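June 22, 2024
Pan and lid, bench notes

Still on the navy saucepan. Fitriani asked me in May why I'd settled on this one out of everything in the Rerkholm cupboard, and I gave her a rather vague answer, so I'll try to do better now that I've spent a proper while with it. It has straight sides and a deep, dark inside, and the rim is a bright polished metal that stands out well against the white table. Small blue things do tend to vanish in there once you step back, mind you, and the shiny walls throw the overhead lights about. Hülya would like us to try a matte pan from Kusuma for comparison – fair enough, though I'm fond of this one.
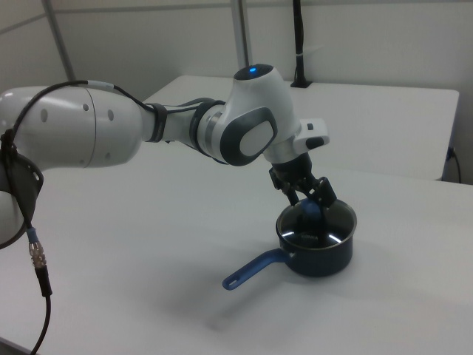 I've gone back over my notes on the inside depth and I'm fairly sure I had it muddled with the Lekorel pot, which is a different shape altogether. Must remeasure with the steel rule and write it in the front of the book where we'll both find it. While I'm at it, the drawer under the sink could do with a label, as I spent a good part of the morning hunting for the tea towels.

Now the lid. It's glass with a thin metal rim and a little blue knob, and the knob is what I keep coming back to. There isn't much of it to get hold of, and the handle of the pan sticks out far enough that I always favour turning it to the right, well out of the way. Colour of the handle is a brighter blue than the body, which I hadn't taken in until Hülya mentioned it.

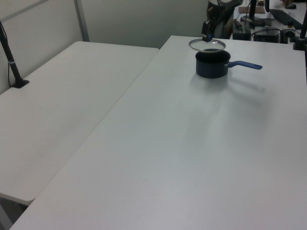 Glass lid over the saucepan, held a bit left of the opening.

To do: ask Stosmont about a spare lid, wash everything before it goes back in the cupboard, and give Fitriani her 40 cm rule back.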